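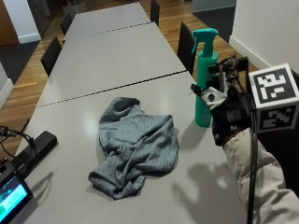 Is it any good on grease, or is it just nice smelling water, one reader wrote under my last piece, and would you please try it on a hob before you tell us all to buy it. Fair enough! I had got rather carried away with the refill idea and had said almost nothing about whether the Flornier concentrate cleans things, so I went away and used it all over the house, and I can now answer with a bit more authority.

For those who missed the first piece, the Flornier all-purpose concentrate comes in a 150 ml bottle with a measuring cap. You pour 50 ml into an ordinary spray bottle, fill the rest with tap water, give it a gentle tip back and forth (don't shake it, or you'll be waiting ages for the froth to go down) and that's your cleaner made. One bottle gives you three fills. I bought mine from the little household shop in Grutomcombe, where they keep it on the bottom shelf next to the candles, and I've been through two bottles of it and part of a third.

So, the hob. Fresh splashes came off with one wipe, and the fine greasy film that settles on the tiles behind the cooker came away well too, though I went over it twice. Burnt-on milk is another matter. I left the spray sitting on it while I had a cup of tea, and then while I had another, and in the end I still had to get the scraper out. I don't hold that against it very much, as my old supermarket spray couldn't shift it either, but if you're a person who lets the rice boil over and deals with it tomorrow (I am) then keep something stronger under the sink.

Where I've grown really fond of it is on tables and worktops. It dries quickly and doesn't leave that tacky feeling you get when you put your forearm down on a table somebody has just cleaned. Pale surfaces show up every streak, I know, and I did get streaks in the first week. That was my own doing. I was being far too generous with it, as if I were watering tomatoes, and once I cut down to a couple of squirts for a whole table the trouble went away. A soft knitted cloth suits it better than a sponge, I find, and better than kitchen paper, which goes to bits.
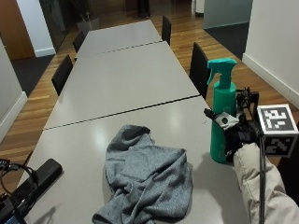 The other thing I ought to mention is the smell, as people do feel strongly about smells. It says orange and thyme on the label. I get the thyme and very little of the orange, and it fades within a few minutes, so it won't argue with your dinner. I tried the unscented one as well, back in February when I had a dreadful cold and couldn't have told you the difference anyway. It cleaned exactly the same.

I also ran it against the Gavalas tablets, which several of you are devoted to. The tablets are tidier, there's no pouring, and they take up no room at all in the cupboard. But mine took an age to dissolve and left a gritty bit at the bottom that found its way into the nozzle and blocked it - twice! I spent a whole evening poking at it with a pin. The Hernirum liquid is closer to the Flornier in how it works, and perhaps a touch better on grease, but the scent is very heavy and it did leave a bloom on my dark shelf that I had to buff off.

Now the grumbles. The measuring cap on the Flornier drips down the side when you put it back on, every single time, and the label slides about once it's wet, so by the last fill I could no longer read the instructions. The line inside the cap is hard to see as well, being the same colour as the cap itself. I ended up marking it with a bit of nail varnish. I would also dearly love a bigger size, because buying a small bottle over and over does feel a little at odds with the whole point of refilling.

Would I buy it again? I already have, and there's a fresh one waiting by the back door. Four stars from me, with the missing one entirely down to that cap. I haven't tried it on the bathroom taps yet - we have terribly hard water - but I'll add a note when I have.

Posted 2025-09-04 | Contact | © The Tidy Larder | Back to top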